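August, workshop notebook, page 2 of the clock mess

Picked the Omthorpe back up this morning after letting it sulk on the shelf for most of the summer. Recap for Jamila, who asked and then got bored halfway through my answer: it's the mantel clock with serial 2754 on the back plate, runs great for an hour or so, then quits. I had blamed the mainspring. I now think I was wrong about that, and I'd like it noted that Kazue said so first.

Took the movement out (four screws, one chewed up by whoever was in there before me) and let the power down before touching anything. Everything looked cleaner than I remembered. Pegged out the pivot holes anyway, and the third wheel hole on the back plate is oval. You can wiggle the arbor with a fingernail! So the wheel leans, the depthing goes off, and every so often it binds. That fits the stopping way better than a tired spring does.

Bushing plan: ream from the inside, press in brass, broach to fit. I have exactly one bushing that size left in the Higuchi tin, so no heroics. Kazue is going to sit next to me while I ream because last time I wandered off center and had to plug the hole and start over. That was the Trorley carriage clock, see the page with the coffee ring on it.

Oil: went with the thicker stuff on the barrel arbors and the thin stuff everywhere else. Do NOT use the bottle marked Dratow, it has gone gummy. I keep meaning to throw it out – it's still sitting by the lamp as I write this.

Beat is a separate problem. Even on a good run it limps, tick-TOCK tick-TOCK, and I bent the crutch a hair to the left and made it worse. Bent it back. Should have started by leveling the case, but the bench has a slope I've never tracked down, so I'd only be setting it up for the bench and it would be off again on a mantel.

Case measurements still to do. The replacement glass has to be ordered by the inside of the bezel and I only wrote down the outside, like a genius. Jamila says bring calipers, I say a tape is fine for the case and calipers for the bezel.

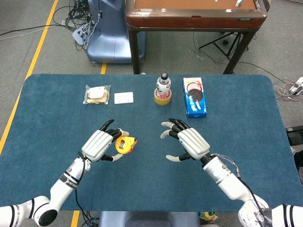 Yellow tape measure, blue-topped table.

After lunch: found the old parts slip, number 1382, tucked in the back of this notebook. It's for a suspension spring I forgot I bought. Checked the one in the clock and it has a kink near the top, so that's going in too while everything is apart. Probably half the beat trouble right there.

Next time: ream, bush, new suspension spring, run it 100 hours before the case goes back on. Ask Kazue if she still has my small broaches.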